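Sewing a Pocket Notebook with a Three-Hole Pamphlet Stitch

The three-hole pamphlet stitch holds a single folded section inside a soft cover. It suits guest notes, gift journals and small address books. One section of eight sheets gives 32 pages, which is close to the limit for this stitch with ordinary paper.

What you need

Eight sheets of text paper, letter size, cut in half
One piece of cover stock, 200 gsm or heavier
Waxed linen thread, 50 cm
Blunt bookbinding needle
Awl, bone folder, steel ruler, craft knife
Two binder clips

Cutting and folding

Check the grain before you cut. Bend the sheet gently in each direction; the direction with less resistance is the grain, and it should run parallel to the spine. Paper folded against the grain cracks along the fold and the finished book will not close flat.

Stack eight of the half sheets and keep the other eight for a second book. Fold the stack in half and run the bone folder along the crease from the center outward. Cut the cover 2 mm taller than the pages, score it down the middle on the inside face, and fold it separately.

Clear a flat surface large enough for the open cover and the ruler. Keep needles and clips in a small container so they do not end up under the paper while you trim.

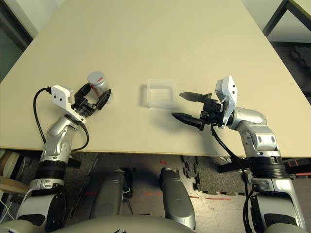 Tabletop with small clear plastic container.

Punching the holes

Place the pages inside the cover, open to the center fold, and clip both sides. Mark the middle of the fold, then one point 2 cm in from each end. Hold the awl at 45 degrees to the table so that it exits exactly on the outside of the spine. A hole that misses the fold will show as a loop of thread on the cover.

Sewing

Start from the inside. Pass the needle out through the center hole and leave a 7 cm tail. Go in through the top hole, down along the inside past the center, and out through the bottom hole. Return to the inside through the center hole. The two thread ends must sit on opposite sides of the long inner stitch. Pull both ends parallel to the spine – never straight up, which tears the paper – and tie a square knot over the long stitch. Trim the ends to 1 cm.

Trimming

Press the book under a weight overnight. The inner pages will stick out past the outer ones at the fore edge. Line up the steel ruler and cut with several light passes, using a new blade.

Instructions by Chantal Bergeron. Last revised in March.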